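Service Robots in the Workplace
Unit 4 handout: Reviewing a kitchen robot kit
Instructor: Aicha Benkirane

The product for this unit is the Skalell two-arm kit, sold by Skolen for office kitchens and small cafes. It is offered on a monthly lease of 425 dollars, with a setup fee of 800 dollars. The lease covers the arms, the grippers, the wrist cameras and software updates. Dishes and racks are the customer's problem.

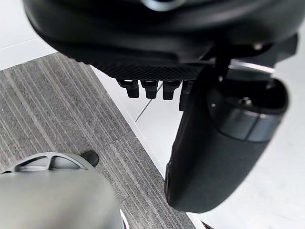

Read the lease terms before the spec sheet. Support is by phone only for the first 60 days. After that, a site visit is billed separately. Kohei Tamura's review notes (in the course folder) list which parts count as wear items.

4.1 The task

Dishwasher work is the main selling point. The arms have to pick up a cup or plate, turn it and place it in a rack without hitting the counter or the other arm. Cups are often handled with both grippers, which is slower but lets the kit change the angle of the cup while holding it.

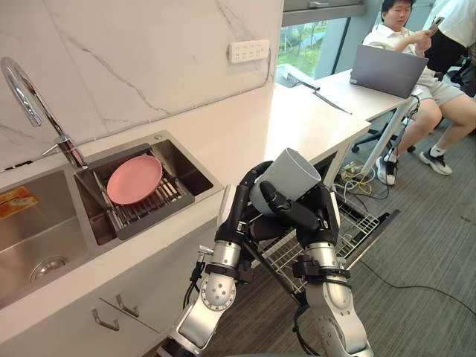 Skolen quotes 46 items per hour. The sales sheet does not say what kind of items, or whether a person sorted them first. Ask for both when you compare it with the Gero kit.

4.2 Grip and view

Round dishes with a smooth wall are a fair test of any gripper. Note where the fingers make contact and how much of the dish the wrist camera can still see.
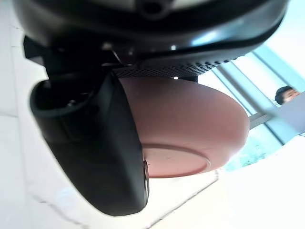
Strong daylight is another point to check. A buyer should ask for a trial in their own kitchen, at noon if it has large windows.

For next class: read Chaturvedi, chapter 3, and write one page on whether the lease suits a cafe with two staff.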